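An Open Day at Muralel

I had been meaning to visit the old Muralel works for years, and on 8 February 2024 I finally got on the 17 bus with a thermos and my good walking shoes and went. They open the doors one day each February, and if you like old brick buildings as much as I do (my family will tell you it is a bit much) you really must go!

The main hall was built for the Zuvinska spinning company, and you come into it through a low passage that makes the height of the roof a wonderful surprise. Our guide told us the north windows hold 351 panes, every one of them puttied by hand during the repairs, and that the slates overhead had to be matched from three different quarries. I could have listened to her all morning. The upstairs rooms are let out as workshops now, and we were allowed to wander through at our own pace.

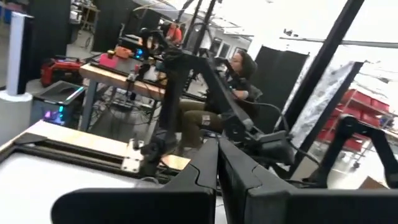

One of the workshops at Muralel, with its white-topped work table.

After that came the boiler house, still smelling faintly of coal, I thought, and then the dye yard, where the Bratik stream runs under an iron grating. A gentleman in our group had worked there as a boy and remembered the water running red one week and blue the next. He and I ended up sharing a bench and a slice of plum cake from the canteen, and I very nearly missed the second half of the tour. 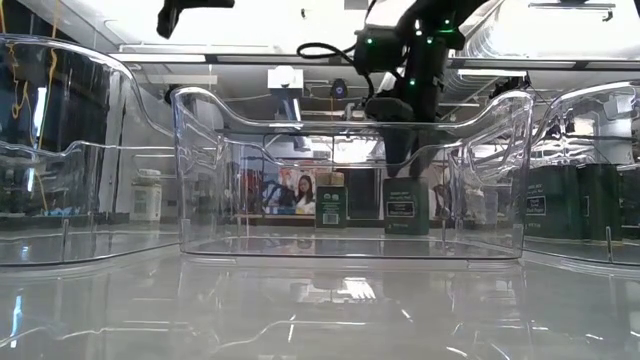

Three clear plastic bins on a glossy white tabletop.

Words by Marlina Hidayat, Visits Editor

The second half is the climb to the clock room, and it is steep, so take your time and hold the rail. The clock itself was stopped for winter cleaning, but the view over the canal and the allotments is lovely, even under a gray sky. Entry was free, with a box by the door for the roof fund, and the last tour leaves at three. Wear a warm coat, as the hall is not heated.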